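The Second Life of a Sweater

In Tresholm, winter clothes are not thrown away quickly. The repair shop Divura opened in January with 12 chairs and one long table, and already 490 pieces have passed through it. Most are knitwear with holes at the elbow.

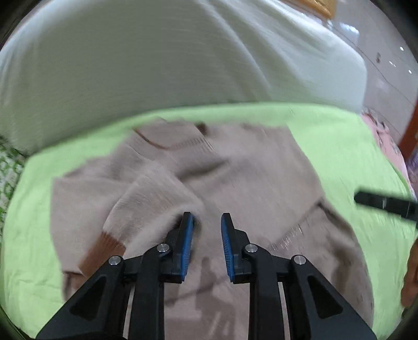
Photo: Erneo / Divura

The price is fixed at 17 for a small hole, and more for a cuff. Some customers find it high, as a new sweater at the market costs not much more. But they come back, often with a second bag.

For me the best part is the wall of yarn, 800 shades in small drawers. I went to match a gray and stayed the whole afternoon.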